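Zu Besuch bei Grisar: ein Nachmittag zwischen Büchern und Robotern

Auf den Tag der offenen Tür bei Grisar hatte ich mich seit Mai gefreut, und am 2024-09-17 war es endlich so weit. Mit dem Bus nach Andesthorpe, dann noch ein Stück zu Fuß durchs Gewerbegebiet, und schon stand ich mit 30 anderen Neugierigen im Foyer und bekam ein Namensschild (meins fiel dreimal ab, egal!).

Bei Grisar bringt man Robotern Büroarbeit bei. Das klingt erst mal trocken, ist aber herrlich anzuschauen. Aleksi Pesonen führte unsere Gruppe und fing gleich mit der Aufgabe an, an der sein Team gerade sitzt: ein Buch vom Schreibtisch nehmen und aufrecht in einen Ablageständer stellen. Mehr nicht. Ich dachte, das sei längst gelöst, und wurde schnell eines Besseren belehrt. Ein dickes Buch, das flach auf dem Tisch liegt, bietet einem Greifer kaum eine Kante. Man muss es anheben oder ein Stück über die Tischkante schieben, dann drehen, dann den richtigen Schlitz treffen, und zwar ohne den Ständer umzuwerfen.

In der Vorführung lief das Programm Jonoda, und wir durften am Monitor mitverfolgen, was die Kopfkamera liefert. Die ersten 3 Versuche gingen daneben, einmal rutschte das Buch einfach wieder auf den Tisch zurück. Beim vierten stand es! Großer Applaus, und Pesonen freute sich mindestens so sehr wie wir.

Spannend fand ich auch, wie viel Mühe in den Kleinigkeiten steckt. Tische werden verrückt, Bücher anders hingelegt, mal steht der Ständer höher, mal tiefer. Im Nebenraum liefen 31 aufgezeichnete Durchgänge hintereinander auf einem Bildschirm, und ich bin viel zu lange davor stehen geblieben - den Vortrag von Andreadis über Gelenkmotoren habe ich deshalb nur noch zur Hälfte gehört. Schade, der Rest soll gut gewesen sein.

Zum Schluss gab es Kaffee und Streuselkuchen, dazu viele Fragen aus der Runde, vor allem von den Kindern. Ob der Roboter auch Hausaufgaben in den Ranzen packen kann? Noch nicht, meinte Pesonen. Der nächste Termin steht noch nicht fest, ich bin aber wieder dabei.

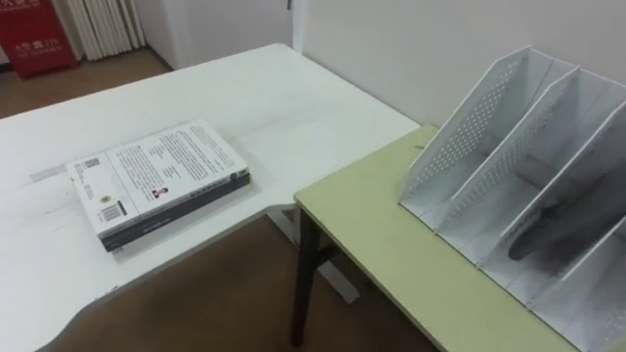 Buch auf dem weißen Schreibtisch, rechts auf dem grünen Tisch der Ablageständer.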